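Filtering grasp candidates by approach clearance in Drandau
Last updated 21/08/2021

Applies to the Jolden planner plugin, version 2 and later. If you are still on version 1, the parameter names are different and the clearance check runs after the motion plan, so most of this page will not apply.

The grasp sampler in Drandau scores each candidate on finger contact only. It does not look at what the hand has to pass on the way down. On a bare table that is fine. On a counter with other objects on it, the top candidate often puts the gripper body through something tall standing next to the target, and the planner then spends its whole time budget failing on a pose that was never reachable. The clearance filter removes those candidates before planning starts.

You need a working scene file with collision meshes for every loose object. If an object has only a visual mesh, the filter treats it as if it were not there and gives no warning. Run the scene check first and fix anything it lists under "no collision".

Step 1. Turn on the filter

Open the planner config for your scene and find the grasp section. Add these lines:

clearance_filter: true
approach_axis: tool_z
approach_length_cm: 12
margin_mm: 4

The approach length is how far back along the tool axis the hand is swept. 12 cm is enough for most tabletop objects. The margin is added to the gripper mesh on all sides.

Step 2. Limit the candidates

Set max_candidates to 30. The filter is cheap compared with a full plan, but it still sweeps the gripper mesh once for every candidate. Going higher is only useful when nearly everything gets rejected.

Step 3. Exclude the target

Add the target's name to ignore_during_approach. Leave this out and every candidate will be rejected, as the closed fingers always overlap the object they are holding. Use the exact name from the scene file. The match is case sensitive.

Do not add the support surface to this list. Thin objects lying flat are the case where you most need the fingertips checked against the counter.

Step 4. Run it and look at the views

Start the scene with the views option on and step to the point where the gripper is down at the counter. Use more than one camera. A gap that looks wide from one side can be hidden behind the wrist from another, and wings, fins and other thin parts are easy to miss.
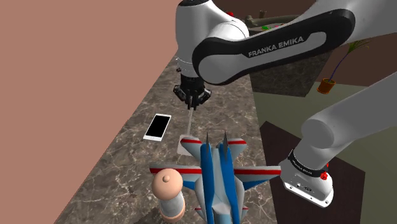
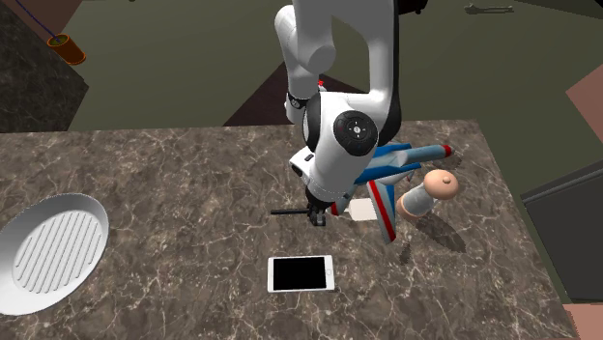 Gripper down among the loose objects on the kitchen counter scene, two rendered views. The toy jet and the peach-topped container are in both.

The jet is a good test object. Its wings and fins spread well out from the body, so a single convex hull around it fills in a lot of empty air. With the hull, good candidates near the wings are thrown out. Split the mesh into convex parts in the Gromgate mesh tool and point the collision entry at the new file. Simple round shapes such as the container can keep a single hull.

Step 5. Read the log

Each rejected candidate gets one line with the candidate number, the gripper link that hit, the object it hit and the depth of the overlap. Check these in order:

If the same object shows up on almost every line, look at its collision mesh before you change the margin.

If the link is a finger pad and the object is the counter, the grasp is too low. Raise min_height_mm a little and run again.

If the link is the hand or the wrist, the approach direction is the problem. Allow the sampler more tilt with max_tilt_deg. Start small, as a large tilt brings the arm links down toward the counter too.

If nothing is rejected in a crowded scene, go back to the scene check. The usual cause is a missing collision mesh.

Step 6. Save the settings per scene

Settings saved in the scene folder override the global config. Keep them there. A margin that works on a crowded counter can be needlessly strict on an open one, and the reverse will cost you collisions.

Known problems

The sweep is a straight line. If your controller blends the pre-grasp point into the approach, the real path cuts the corner and may pass outside the checked volume. Turn blending off for the last segment.

An object already held in the gripper is not included in the sweep unless it is attached in the scene first. Call attach right after the fingers close and before you ask for the next plan. Long, thin objects such as utensils need this most.

Scenes exported from McKinnon use meters for the margin field. The importer does not convert it, so a value of 4 comes in as four meters and every candidate is rejected.

Next page: Setting the lift height after a grasp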